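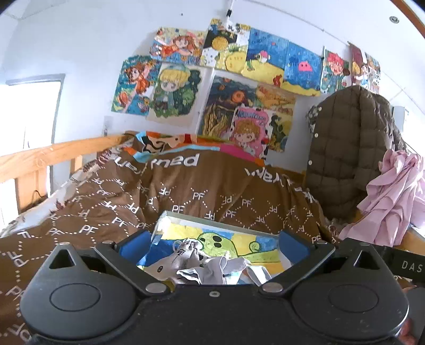 bradico_ply
Slat spacing matters more than slat thickness. With a foam mattress on a loft bed you want gaps under 3 inches or the foam sags into them and wears early.

mudroom32
Mine came with wide gaps, and the Lullico mattress already has ridges on the underside. Could I lay a sheet of plywood over the slats and be done with it?

bradico_ply
You could, but drill it first. A solid sheet under foam holds moisture. I used a 1 inch bit on a grid and lift the mattress every few weeks to check.

tern_and_gull
Disagree on the plywood. It adds weight up high and raises the mattress against the guardrail. Measure from the top of the mattress to the top of the rail before buying anything. Extra slats cost less. I paid 32 dollars for a pack from Uddin in September, cut them to length and screwed them in between the originals.

bradico_ply
Half inch ply raises it half an inch. If that uses up the rail clearance, the mattress was too thick to start with.

tern_and_gull
Agreed, and plenty of them are. Check the manual for the maximum thickness.

mudroom32
Manual says 6 inches max and the mattress is 6. So extra slats. Do they need to be the same wood?

tern_and_gull
No. Same thickness, no big knots, one screw at each end, pilot holes first. Retighten the frame bolts while the mattress is off.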